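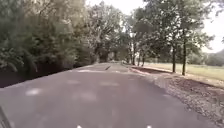
Şükran Bayram replied that the steering labels were a beat behind the pictures on every path run since June, so retraining won't help till thats fixed.

Checked. She's right. Offset is 6 frames, same on all the Grarkside runs. Shifted the labels back, reran the loader, 2,509 examples in, no errors.

Still open: model slows down for sun patches on the tarmac. Treats them like something lying there. Sticks it mostly ignores, wrong way round for us. Need more examples with dappled light and somebody driving straight over it at normal speed. Edge of path is a problem too where the asphalt crumbles into gravel, drivers disagree on how close is too close.

Asked Ovance for 100 more short runs, tree cover only, no stopping. Do not mix with the old set untill the offset is confirmed on their logger aswell.

Leaving ticket open.

Filed under: Data collection > Outdoor driving > Label timing
Last updated: September 29, 2019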